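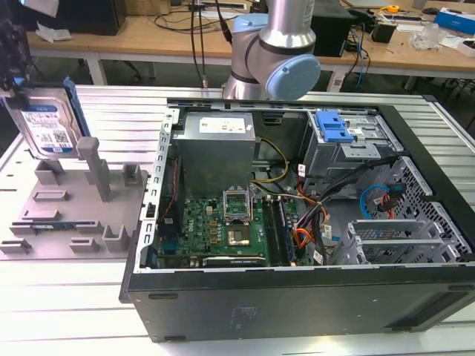 Desktop tower on its side, side panel off, drive out on the gray fixture.

Can a robot arm do desktop teardown yet, or is it still a demo?

Posted by Kirsten Arsenault in Shop Automation

We refurbish office desktops at the Trudinley site. Last quarter 592 towers went across two benches, and nearly all of it was the same four jobs: side panel off, drive out, memory out, drive into a tray for wiping. My manager has a quote from Zistow for a single arm with a two-finger gripper and wants a yes or no by Thursday.

I am not asking whether it can be done once on video. I want to know if it can be left alone with a cart of mixed cases. Ours are mostly one model of tower with the blue plastic drive brackets, plus whatever the schools send in. A tech clears one in 4 minutes, including the sticker. Which steps would you hand over now, and which would you keep?

Amrit Simard

Split the job by what each step needs from the hand.

Drive in a plastic bracket: good candidate. The bracket gives the fingers two flat parallel sides to close on, and the drive can be presented the same way each time if the case is located against a stop. Placing it matters as much as picking it.
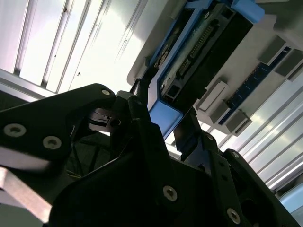

Put the receiving slot on a printed fixture and chamfer the mouth of it. A chamfer will forgive a few millimeters of error, and it costs you an afternoon. Without one you end up paying for better vision to solve a problem that plastic solves.

Memory: possible, slower. The latches have to be opened before the pull, and a two-finger gripper wants to do those as separate moves. Budget for a second tool or a person.

Cables: keep them. SATA plugs with a locking tab need a squeeze and a pull at the same time, in a space where the other cables are lying wherever the last tech left them. The robot has no good model of a floppy cable. We ran 323 drive pulls on our own cell with the cables already disconnected by hand, and nearly every stop we logged was a stray power lead across the bracket.

Screws: depends on whether the heads are stripped. On used machines, assume some are.

So my answer is a partial yes. Have a person open the case and unplug, then let the arm pull and stage drives. Ask Zistow for cycle time on your cases with your cables in them, and ask what it does after a failed grasp. If the reply is that it stops and waits for an operator, price the operator.

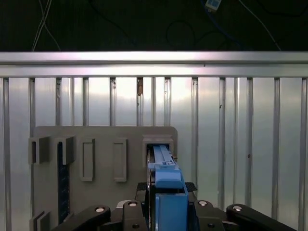

One more point on the fixture. Make each pocket specific to one part and keep the spacing wide enough for the fingers to open fully on release. Our first version had pockets too close together and the gripper knocked the neighboring part on every third or fourth place. We reprinted it with more clearance and left the program alone.

kouris_bench

no. we looked at one at Kouris and went back to a guy with a screwdriver. 895 a month for the software license on top of the arm. maybe in a few years

Kirsten Arsenault

Thanks Amrit. The split makes sense, and I had not thought about who unplugs. If a tech is already in the case for the cables, pulling the drive adds maybe a few seconds, so I need to see whether there is any saving left. I will send Zistow a box of our worst towers and ask for the failed-grasp numbers. Has anyone used the Omuson bracket gripper fingers on 3.5 inch drives?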